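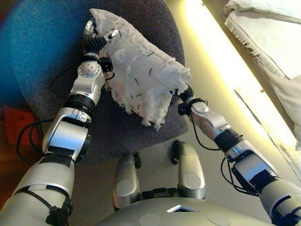 A humanoid holds a shaggy white pillow over the seat of a chair, one hand on each end.

October 9, 2026

Pillows are hard. Ask anyone who has tried to get a robot to hold one with two hands without folding it in half.

A research team at the Tulovden lab says it has a training method that cuts down on the folding. The method is called Watodetti, and results went up on the lab's page this morning in a short report. Eight pages, mostly plots.

The basic idea: stop treating the two arms as two seperate jobs. Most two-arm setups plan each hand on its own and then check that they don't fight. Watodetti learns one thing instead, the stretch between the hands, and lets both arms follow it. If the left hand drifts up, the right one gives a little. No force sensor in the fingertips. It works from the head camera and from how hard the arm motors are pulling.

The numbers, from the report: 70 practice runs in a furnished bedroom, led by a person, then 15 test runs with the robot working alone. The older method, which plans the arms separately, was run in the same room with the same pillow. It lost its grip or crumpled the pillow in 8 of its 15 tries. Watodetti did that in 5.

So, better. Not solved.

The team seems to agree. The report calls the gap "encouraging but small" and says 15 runs is too few to lean on. A longer round of tests is planned for later in October.

Why a bedroom and not a bench? Light, partly. Lab benches are evenly lit and bedrooms aren't, and the report has a long section on bright patches near white fabric. White bedding, white pillow, strong glow along the floor. The camera has trouble telling where one pale thing stops and the next begins. Ragged edges make it worse, as the software wants a clean outline and a fringe doesn't have one.
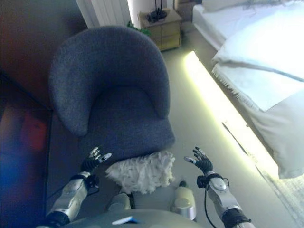 Both hands open in front of a gray tub armchair, with the bed at right.

The chair matters too. Curved back, arms that wrap around, so there isn't much room to come in from the side. The robot has to reach in from the front with both hands and keep its elbows out of the way. An early version of the method kept clipping the chair arms, the report says, and the fix was boring: slow down the last part of the reach. That added five seconds to every run.

Training data came through Prurnonis, the lab's shared collection of household tasks. Jin, the grasp planner the group already used, still picks the first contact points. Watodetti only takes over once both hands have hold of something. The authors say it could be dropped in behind other planners but they haven't tried any.

What went wrong in the five bad runs, acording to the report:

Two slips at a corner, where the filling bunches up and the fingers close on fabric only.

Two runs where the pillow twisted and the robot kept pulling.

One run stopped by a person, cable too tight around the wrist. 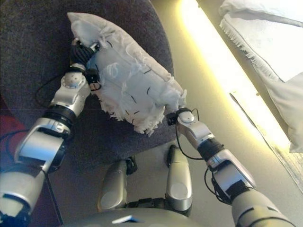

What's next

Heavier stuff, for one. A folded blanket is on the list, then a fitted sheet, which the report describes as "a separate problem." The team also wants to swap the chair for a soft couch, where the surface under the pillow moves when you press on it.

Code is not out yet. The lab says it will post it along with the longer tests, plus the full set of practice runs for anyone who wants to check the count.

No word on speed. A full run is still slow, and the report doesn't compare it with a person doing the same job. There's one line on it near the end, saying timing was "not a goal of this study."

The report has not been peer reviewed. It's free to read on the Tulovden page, under October.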